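Memow
Careers > Open positions > Textile Conservation Technician

Textile Conservation Technician (fixed term, 12 months)
Location: Ovard
Hours: full time, Monday to Friday, 8:30 a.m. to 5:00 p.m., plus one Saturday in six
Reports to: Head of Collections Care

Memow is a contract conservation studio serving museums, archives and private lenders. The technician will work on the Mbwambo collection, a set of 538 woven and knitted wool pieces received for cleaning, documentation and rehousing. The project is internally named Ovine and is scheduled to begin in May.

Main duties

Surface clean wool textiles using low-suction vacuuming through a screen, soot sponges and soft brushes, following written treatment plans.
Record condition before and after treatment, including fiber loss, insect damage, dye bleed, old repairs and soiling.
Carry out dye fastness tests before any wet treatment and log the results in the collection database.
Prepare padded rolls, boxes and boards from acid-free materials.
Run the freezing cycle for incoming pieces and check insect traps every week.
Maintain stock records for consumables and place orders within the agreed budget.
Assist with packing and condition checks for outgoing loans.

The technician does not set treatment plans. Changes to a plan must be approved in writing by the conservator in charge of the piece.

Required

A certificate or degree in conservation, textile technology or a related field, or two years of paid work in a collections setting.
Working knowledge of wool and other protein fibers, including their response to moisture, heat and alkaline solutions.
Accurate hand sewing, including couching and laid stitching.
Ability to write short, consistent condition notes.
Ability to lift 19 kg with a second person and to stand for long periods.

Preferred

Experience with fiber identification by microscope.
Familiarity with natural dyes and common mordants.
Experience handling rolled textiles wider than a standard worktable.

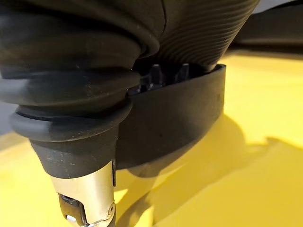 Terms

The contract runs for 12 months, with a review at month 6. Extension depends on project funding and is not guaranteed. Paid leave, health coverage and a travel allowance within the Ovard area are included. Saturday work is repaid as time off during the following two weeks - it cannot be carried over or exchanged for pay.

Studio staff wear nitrile gloves and lab coats, which are supplied. Wool dust is present in the work area. Applicants with a known sensitivity should contact the studio before applying.

How to apply

Send a resume, a cover letter of one page and two sample condition reports as a single PDF through the Memow careers page. Remove owner names and accession numbers from the reports. Incomplete applications will not be reviewed.

Shortlisted applicants will be asked to attend a half-day bench test in Ovard, consisting of a stitching sample, a written condition note and a short interview. Travel costs for the test are refunded on receipt of tickets.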